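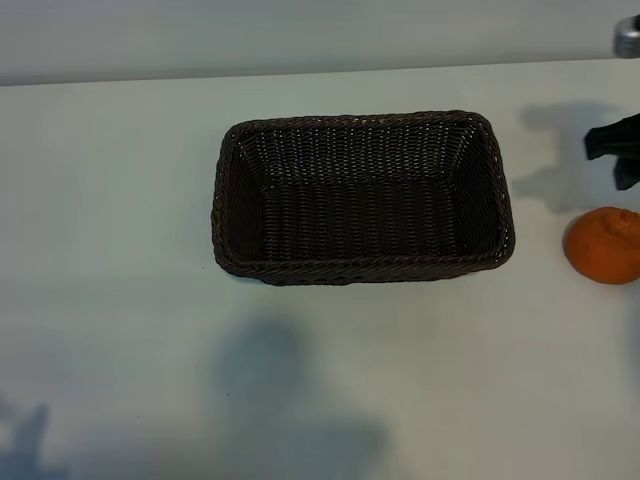
Dark woven basket on the white tabletop, empty.

January, fee estimator check, continued

Picking up from the last entry. Rocío Arboleda still wants a yes or a no on Pranditz before we let the wallet code call it by default. I still don't want to give her one. What follows is what I did, what came out, and why I trust only part of it.

The claim on the Mirnow product page is that Pranditz predicts the lowest fee rate that gets a transaction into one of the next 2 blocks, and that it "learns" the mempool. I have no idea what the second half means and I've stopped asking. The support reply I got was a paragraph about neural something and a link back to the same page. The first half can be tested, so I tested that.

Setup

Node is Fung, the old tower, fully synced, pruned, left running overnight to let the mempool fill up properly before I took any readings. I'd made the mistake in the first run of starting right after a reboot, when the node hadn't seen most of the waiting transactions and everything looked cheap. Those readings are thrown out. Don't use the file called run_a for anything.

Second machine, Anura, only logs. It asks Pranditz for a quote, asks our own script for a quote at the same moment, writes both down with the block height and goes back to sleep. Our script is dumb on purpose. It sorts what's waiting by fee rate, stacks it up until there's enough to fill the target number of blocks, and adds a small margin. No history, no model.

No coins were spent. For each quote I looked at what got mined in the target window and asked whether a transaction paying that rate would have made it in. That's a paper test and it has a soft spot: a rate that sits right on the edge of a block may or may not have gotten in, depending on the miner. I scored edge cases as misses for both sides.

Results

106 quotes taken, same moments for both estimators.

Pranditz missed 19 of them. Our script missed more in the busy stretch in the afternoon and fewer overnight, when frankly anything works. I haven't put the script's total here because I changed the margin partway through like an idiot and the two halves don't add up to one number. Needs a clean rerun.

So at first glance the paid one looks fine. Then I looked at what it was quoting when it hit. A lot of those hits are well above what was needed. If you always quote high you always get in, and a product page can call that accuracy. Overpayment is the number I'd want printed next to the hit rate, and there's no mention of it anywhere in their material.
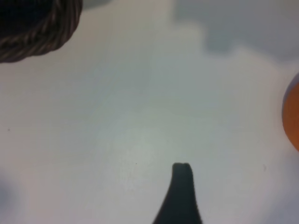 The misses bunch up after slow blocks. When a block takes a long time to show up, new transactions pile in behind it and the rate needed climbs, and Pranditz seems to keep quoting from before the pile. I tried to trace single transactions through the pile on the plot and got nowhere. Zoomed in close it's like the dark weave in the picture above, diagonal strands with a lighter streak along each ridge, and fuzzy wherever two of them meet. Plotting the cutoff rate for each block was far easier to read. The lag is plain there: their line steps up late, and after a busy stretch it comes down late as well.

My guess is caching. The docs say quotes are "live." Logging more tightly, I got the identical quote back, down to the last decimal, for long runs of calls, then a jump. The jumps land 60 seconds apart. One minute of staleness shouldn't matter much when blocks take far longer than that, so caching alone doesn't explain the lag. Maybe there's smoothing on top. I can't see inside it, and I'm not going to write down "the model is smoothing" as if I knew.

Also noticed: two calls from different machines in the same minute returned different numbers once. Only once, and I couldn't make it happen again. Noted and left alone. Could be a load balancer, could be my clock. Fung's clock has drifted before.

Things I'd say against my own test

It's one stretch of one month. January was quiet for us apart from the afternoon spike, and quiet traffic flatters everybody. I picked the target window to match their claim, when our users mostly don't care whether it's the next block or one before dinner. And I went in expecting the thing to be junk, so somebody else should rescore the edge cases without seeing which column is which.
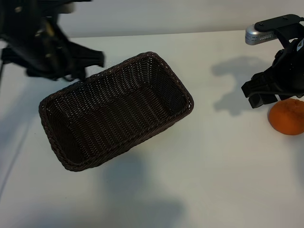
Should the wallet use Pranditz as the default fee source?
Leave it off by default for now, and keep our own script as the source until a rerun shows what each one overpays per transaction.

Rocío's argument for turning it on is that users who get stuck write to us, and users who overpay don't. She's right about the inbox. I don't think it settles anything, as the ones who overpay are out the money whether they write or not, and a stuck transaction can be bumped as long as we set the replace flag. We do set it now. We did not in the old release, and I'd like to know how many people are still on that.

The other thing I don't love is that every fee lookup tells an outside company that a wallet at that address is about to send. Mirnow says they keep no logs. Everybody says that. If we do end up using it, the calls should go through our relay, batched, and never from the user's machine.

To do

Rerun with the margin fixed for the whole run. Write it in the config this time.
Record overpayment against the block cutoff, both estimators.
Check Fung's clock before starting.
Blind rescoring of the edge cases, Rocío if she has time.
Ask Mirnow once more how often the quote is recomputed, and ask for a number.
Delete run_a.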